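Josell sorting cubes and tray: our new favourite table toy

I ordered the Josell set in June after Riet Kuipers brought hers over and I couldn't get my lot to leave the table for lunch. We've had ours long enough now to have proper opinions, and I'm a bit smitten!

It's a simple idea. You get small cubes in bright solid colours, and you can buy the set with or without a tray. I'd say spend the extra on the tray, as it gives the kids somewhere to tip everything at the end (and mine enjoy the tipping nearly as much as the building). We started out on the rug and lost cubes under the couch daily, so we've moved to a plain grey tabletop and I wish we'd done it sooner. The colours look gorgeous against it, even for my tired eyes at the end of the day.
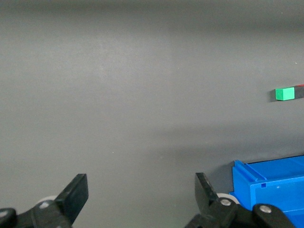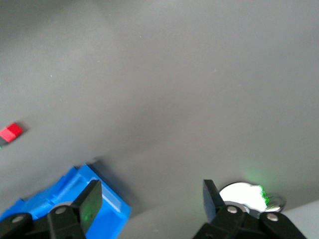 Small cubes and bright blue plastic on the grey top. Green cube in the first, red in the second.

What do we do with them? Towers, mostly. My youngest likes "shops", where green is peas and red is jam, and there's a running argument over who gets to be the shopkeeper. My eldest makes up patterns and gets me to guess the next colour, and I'm wrong more often than I'd like to admit.

A few grumbles. The edges are crisp, so you'll know all about it if you step on one. A grey table also shows every speck of dust, though that's hardly Josell's fault. And I'd love a lid, because we travel with ours and a zip bag isn't the same.

Vilgot Tangen asked in the comments how it compares with the Moura set. We had that one for 2 years and it was fine, but the colours were paler and my kids never asked for it by name. They ask for this one before breakfast.

Next on the wish list is the bigger box of 100, if I can find a shelf to put it on.

August 2019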